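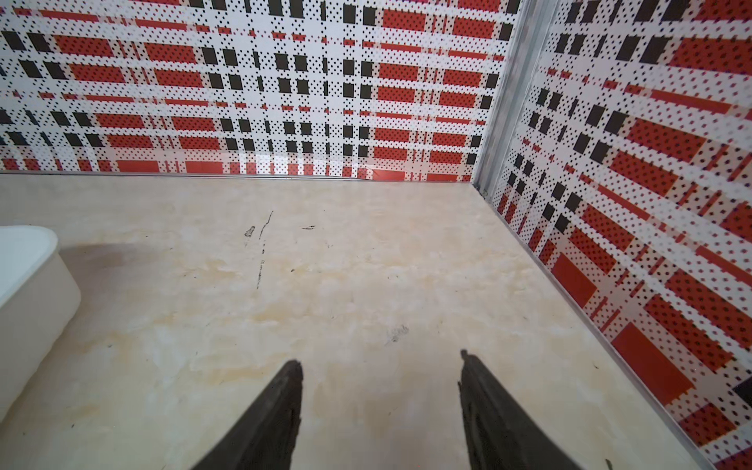
Kallport Building Users Group – Minutes

October 20, 2023, ground floor meeting room

Present: Hacer Coşkun (chair), Sibel Eren (minutes), one representative each from Brorkina and Elline
Apologies: Isaksson

1. Minutes of the previous meeting
Approved with one correction. Under item 4, "north stair" should read "north entrance".

2. Floor care contract
The current contract with Elline ends in May. Two options were tabled: renewal on the same terms, or renewal with periodic machine scrubbing added at 4000 per year. Brorkina asked whether scrubbing could be limited to the ground floor corridor. Elline confirmed that it could, and that the price would then be set by area. The corridor is nearly 800 square feet.
Dark streaks and short scuff marks on the pale flooring were discussed. Elline's view is that most marks of this type respond to a white pad and neutral cleaner. Acidic products are not to be used on any floor in the building until the material has been confirmed from the handover file.
Action: S. Eren to locate the handover file. Elline to submit a price for the corridor only.

3. Entrance matting
The mat at the north entrance is worn along one side. Isaksson had sent a written comment in favor of a recessed mat. H. Coşkun noted that this would require cutting the floor – a surface mat was preferred. Agreed.
Action: Brorkina to obtain 2 quotes.

4. Lighting
Replacement of 11 corridor fittings is complete. The sensor delay remains at the factory setting. No action.

5. Any other business
Delivery carts are to use the rear door only. Signs to be reprinted.

Next meeting: date to be circulated by S. Eren.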